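The Flowers That Stay

Artificial stems used to be a November purchase. People bought them when the garden gave out, stood them in a hallway through the dark months and put them in a box when the daffodils came up. That pattern has broken down. The stores that carry them now restock in June, and the stems on sale are sold one at a time, the way a florist sells cut flowers, instead of in stiff bunches wired together at the base.

The change has a lot to do with how they are made. The older kind had a plastic stalk with a visible mold line and petals that frayed at the edges within a year. Most of the better ones today have a wire core inside a soft coating, so the stalk can be bent and will hold the bend. Petals are either a woven fabric, usually polyester, or a coated foam with a slight give to it. Tulips are nearly always done in the foam, and they are the flower that has improved the most. A fabric tulip never looked right, as a real one has a thick, waxy petal and fabric has no thickness at all.

Skestora, a home goods store that began with lampshades, now gives one whole wall to stems. Its buyers sort them by height and not by flower, which seems odd until you shop there with a vase in your bag. The short ones are for kitchen tables and windowsills. The long ones, with a thin stalk and the blossoms gathered near the top, are meant to stand alone or in pairs in something heavy. The store lists 300 different stems, and the slow sellers are the ones you might expect to do well: full red roses, sunflowers, anything blue.

What sells is anything with a flaw or a bud. A stem where every blossom is open at the same stage looks manufactured from across a room. Put one closed bud at the tip and a few small leaves between the blossoms and the eye accepts it. Halvorsen, which supplies stems to shops and hotels, has gone further and now makes its most popular spray in several versions, each with the flowers set at slightly different points along the stalk. A customer who buys a handful won't end up with a handful of twins.

Price is a sore point. A good single stem costs more than a supermarket bunch of fresh flowers, and a large arrangement can be startling. The biggest one in the current Vollia catalog, a floor piece with branches, is $1,290. Most households spend nowhere near that, and they don't need to. A small vase takes very few stems, and one of the pleasures of buying singly is that a bouquet can be built up over months.

Arranging them is different from arranging fresh flowers, and people who are good at one can be clumsy with the other. Fresh stems are cut to length and lean where they want to. Artificial ones come with far more stalk than you need, folded or straightened for shipping, and they stand at attention until somebody bends them. The first job is to open everything up. Leaves arrive pressed flat against the stalk and should be pulled down and out, a few of them past the point that feels natural. Blossoms can be tipped so that they don't all face the same way.

After that comes height. The common mistake is a level top, like a hedge. In a low bouquet, two tulips of the same color look better if one stands taller than the other, off to one side, with something small and pale filling the opposite side. White blossoms are useful here. They lighten the whole thing and stop the pink from turning sugary. Greenery goes in last and should reach down into the neck of the vase, where it hides the place where the stalks cross.

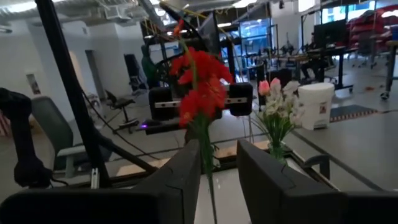 Glass is the hardest container to get right. With a ceramic vase nobody sees what goes on inside, and the extra stalk can be coiled at the bottom. Glass shows all of it. Some people fill the vase with pebbles, some pour in a clear resin sold as artificial water, and some simply trim the stalks and leave the glass empty. Trimming takes a pair of wire cutters – never kitchen scissors, which will be ruined on the first stem. Cut less than you think you should. A stalk can always be shortened again.

A tall red spray is best kept out of the bouquet altogether. Red-orange is a strong color and it flattens pinks when the two are mixed in the same vase. Set a little apart, at its own height, it does no harm, and the two can share a table well enough. It does want something with weight under it. A long stem in a light glass will tip over the first time a door slams.

Tretau, a small workshop that rents arrangements to offices and waiting rooms, has worked out its own rules from years of moving flowers in and out of buildings. Everything is dusted every 2 weeks with a soft makeup brush. Nothing stands in direct sun, as reds fade first and go a tired salmon color. Foam petals are wiped with a damp cloth and fabric ones are not, because water leaves a ring. A full wash comes once a season: lukewarm water, a drop of dish soap, heads down, then hung upside down overnight. An arrangement stays in one place for 4 months and is then swapped. The flowers would last longer than that, but by then people have stopped seeing them.

That last rule is worth borrowing at home. A bouquet that sits on the same shelf all year turns into part of the shelf. Moving it to another room helps, and so does pulling out two or three stems and putting them away for a while. Store them lying down in a long box, with tissue between the heads, and don't stack anything on top. Foam petals remember being squashed. A hair dryer on its lowest setting will bring back a bent fabric petal – it will also melt a foam one, so check the label before plugging it in.

Scent is the one thing the makers have not solved. There are sprays, and a few companies sell scented stems, but the smell is strong for a week and then gone. Most owners do without. Some tuck a stem or two of real eucalyptus into the vase, where it dries in place and nobody can tell it from the rest.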